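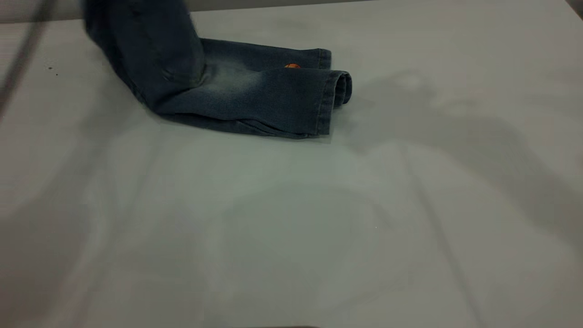

Teaching the Endix folding kit to do pants

The Endix will fold towels straight out of the box. Pants it has to be taught, and small pants are the worst of the lot. Set aside 90 minutes and a snack.

1. Clear the table and run the table check. A pale, plain top works best with dark denim.

2. Put down one pair, bunched up. The manual wants it laid flat for the first lesson, but no kid of mine has ever taken off jeans that way.

3. Unroll any cuffs. With one leg cuffed and the other flat, the kit decides they are different lengths and folds accordingly, with great confidence.

4. Pick "Teach," then "Pants, small." Guide the arm to the waist first, then the hems. Go slowly. It copies your hesitation too.

5. Save after 13 good folds. The app suggests more, but then the app isn't missing dinner.

If you get error 505, the arm has lost track of the second leg. Pull the legs apart by hand and press Resume. Daiane Seixas at Nedik support told me to restart the whole kit - 2 restarts later, I went back to pulling the legs apart.

Shirts are next, once I find the collar clip.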